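4.2 What neighbors remember of a street closure

Figure 3. Tabletop with a small artificial Christmas tree and a silver star at its tip.

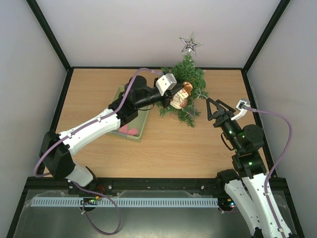 We turn now to the part of the interviews that took us the longest to read through, and that we enjoyed the most, which was the long and often winding talk about what it is like to live on a street when the police close it off. Readers will recall from Section 3 that the Dindness survey reached 927 households across the four districts, and that we then went back and sat down with 46 people who had been at home during a closure. Most of them were very generous with their time (several of the July interviews ran well past dinner), and we have tried to let them speak at their own pace here.

Almost everyone began with the noise, or with the lack of it. In Cotholm, where the closures tended to start early in the morning, people talked about waking up and wondering why there was no traffic. A retired bus driver told us she lay in bed for a good while feeling that it must be a holiday, and only went to the window when her dog would not settle. In Radwan, where the closures came later in the day, people were more likely to find out by being stopped at the corner with their groceries in the car, and their accounts were a good deal crosser. One father had to wait at the tape while his daughter was inside the house with her grandmother, and he was still upset about it when we met him, although he was quick to say that the officer who turned him back had been polite.

Cocco's earlier work on cordons (Ettore Cocco was also kind enough to read a draft of this section) suggests that residents judge a closure mainly by how long it lasts. Our interviews only partly bear this out. Length mattered, certainly, and people remembered it, often with the time on the kitchen clock when the tape went up and again when it came down. But when we asked what had bothered them most, they kept coming back to whether anybody had told them anything. A closure of 50 minutes with no word from anyone was described in Ivura as "the whole afternoon gone," while a much longer one in the same district, where an officer had gone from door to door, was remembered with something close to fondness! Two of our interviewees had lived through both, and they told us so without our asking.

We should add a word of caution about memory. People had talked these mornings over with their neighbors many times before we came along, and the stories had plainly grown together in places. In Radwan we heard the same remark, supposedly shouted through a loudspeaker, from five different people, and only one of them had been near enough to hear it. We have kept such remarks in the coding, marked as shared accounts, and they are handled separately in Section 5.

The last thing we asked each person was whether they would want a text message or a knock at the door. Older residents mostly chose the knock. Younger ones chose the message, though a fair number then changed their minds and asked whether they could have both.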